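Project Report: Desktop Teardown and Parts Holders
25 October 2026

Setup. Bench is aluminum extrusion, holders on a flat board. Layout idea borrowed from the Perna kit. 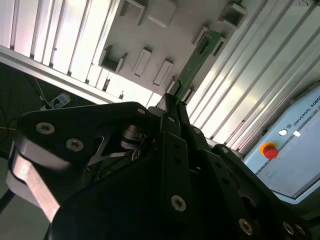
Fig. 1. Slot holders and green circuit board.

Started in September. Goal was a parts list plus a place to put evrything. Budget 300, didnt use it all.

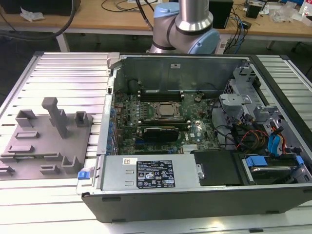 The CPU lever was the stiff part. Read the Bonard notes first.

Drive bay next, blue clips.
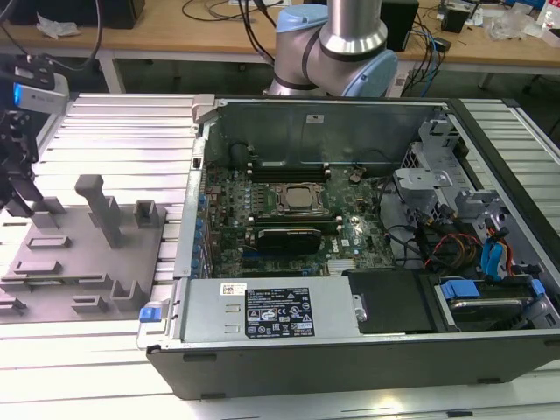
Why lay the tower flat?
Gravity. Parts stay put and screws dont fall in the fan.

Still to do: label the SATA cables.

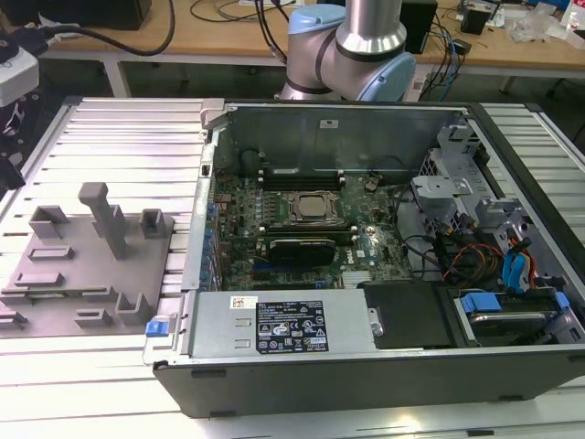

Results

Parts list done, 14 entries. Holder fit ok.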